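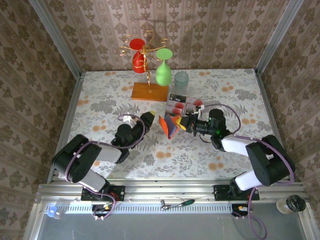 A Trukance two-arm tabletop station at the Vusness test space, with a cup, a stemmed glass, a tumbler and a small package on the table.

FOR RELEASE IN FEBRUARY

Trukance Opens Orders for Two-Arm Tabletop Stations, Publishes Planning Guide for First-Time Buyers

VUSNESS -- Trukance is now taking orders for its two-arm tabletop station and has released a planning guide for schools, labs and small shops that are putting one into a budget for the first time. The guide is free and covers floor space, power, spare parts, staff time and the order in which purchases should be made.

The station is sold as a complete bench. It comes with two arms mounted on a shared front rail, a parallel-jaw gripper on each arm, the control electronics and an aluminum-framed enclosure. Table coverings and wall coverings are chosen by the customer and are not part of the base price.

Trukance wrote the guide with Ustivum, which handles installation and service, and with Chowdhury, a purchasing consultancy that works mostly with public schools and two-year colleges. The three firms looked at the questions buyers sent in before placing an order. Most had little to do with the arms. People wanted to know what else they would have to pay for, how long the setup would take and who on their staff would need to be trained.

"We kept getting the same calls," the company said in a statement. "A department would have money for the station and nothing set aside for the rest. Then the station would sit in a crate until the next budget year. We would like buyers to see the whole list before they sign."

What the guide covers

The guide divides costs into three parts: the station itself, the things needed to run it in the first year, and the things that wear out. Under the last heading it lists gripper fingers, cables and fasteners. Trukance recommends that buyers keep one spare set of fingers for each arm and hold 6 percent of the purchase price for replacement parts.

It also has a section on test objects. Buyers often leave these out of the plan and then borrow whatever is in the break room. Trukance suggests setting aside up to $500 for household goods in a mix of shapes, such as stemmed glasses, cups, flat boxes and small packages. Plastic is preferred for the first months. The guide advises buying two of everything and keeping the receipts with the equipment file, as some grant offices ask for them.
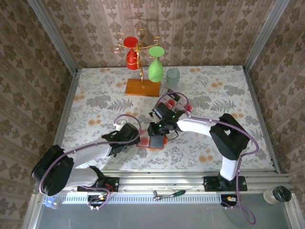
Both grippers at a flat box near the front of the table. The goblet stand is toward the back.

A separate page deals with the room. The station should stand on a level floor with access from the front and at least one side. Customers who plan to change the wall or table covering should do so before the arms are set up. Lighting should be the same at 8 in the morning as it is at 4 in the afternoon, so a room with large windows may need blinds. Blinds are cheap but are often ordered through a different office, and the guide suggests putting in that request early.

Installation by Ustivum takes two working days. The first is for the frame, rail and mounting plates, and the second is for wiring, checks and a short course for the people who will use the station. Sites that prefer to do their own assembly can order the parts without installation. They will need basic hand tools and should allow a full week.

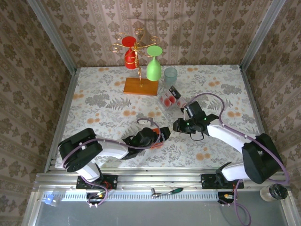 Chowdhury has added a worksheet that spreads the cost over 18 months, for buyers whose fiscal year does not line up with a single large order. Under that schedule the frame and rail are bought first, the arms and electronics second, and spares and test objects last. Prices are held for the whole period once the first order is signed.

Availability

Orders placed now will ship in seven weeks. Stations can be seen by appointment at the Vusness test space, where visitors may bring a few small objects of their own to try. Visits last one hour -- groups should be kept to six people or fewer.

The planning guide and the worksheet can be requested from the Trukance sales office. Printed copies are available for purchasing departments that require them.

About Trukance

Trukance builds tabletop robot stations for teaching, research and light bench work. Its assembly shop and test space are in Vusness.

Press contact: Trukance Sales and Information Office, Vusness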